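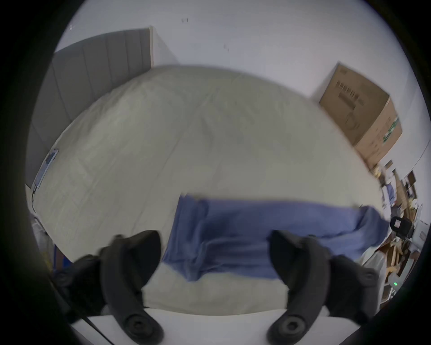 Fingers over the blue cloth, bed station.

Print | E-mail this page
Reading time: 2 min
Search this notebook Go

29 April 2021
Bed station, Clitell hand gripper, jaw width fault

The width value was wrong again today. With the trigger fully pressed and the pads touching, Iltach logged the jaw as partly open. After I released and pressed again, it logged a correct closed value for a few grasps, then it moved away again. No error was shown on the logger at any time.

I noticed it only at the check of the session. 347 grasps were recorded, and 54 of them have a closed width that cannot be true. They are not spread over the session. The first bad one comes soon after the cloth task started, and they come in groups after that. In the part with hard objects I found none.

My first idea was the cable, as in August. I moved it by hand at the connector and at the strain relief while Ye-rin Ha watched the live value. It did not jump. We changed the cable also, with the same result, so I put the old one back.

Second idea: a thread from the cloth in the pivot. I took off the left cover and there was a little blue lint near the joint, not much. I cleaned it with the small brush. Then 90 more closings on the folded cloth, and the drift came back before the end. So the lint is maybe not helping, but it is not the main cause. 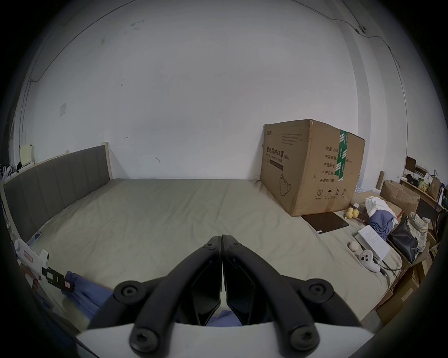 Jaws nearly closed, narrow gap at the tips.

Third: the screw that holds the magnet for the width sensor, on the right side. I could turn it with my fingers. When the pads pull sideways on thick cloth, the holder turns a little and stays there, and from this moment the zero is shifted. Ye-rin pushed the right finger sideways and I saw the value move by nearly 600 counts with the trigger not touched. When she let it go, the value did not come back.

I think this explains why hard objects are good. They do not pull the finger to the side so much.

What I did:
- removed the screw, cleaned the old glue, put new thread lock, tightened again
- set the zero again with pads closed on nothing
- marked the holder and the body with one line of white paint, so that we see if it turns
- the 54 grasps are marked "bad width" in the Sodden set. Not deleted, the video may still be used.

The glue must rest overnight. Please do not use this unit before tomorrow. The second unit has the same screw and I did not open it yet.

One safety point. While testing with the cover off, I had my thumb close to the left pivot when the trigger was pressed, and it got pinched. Only a red mark, no blood, but I wrote it in the book at Benavides. From now on the person who holds the trigger says "closing" before pressing, when a cover is off.

Open:
- Iltach should warn if the closed value is far from zero. I will ask for this.
- Check zero before and after each cloth session.
- Need a new tube of thread lock, this one is almost finished.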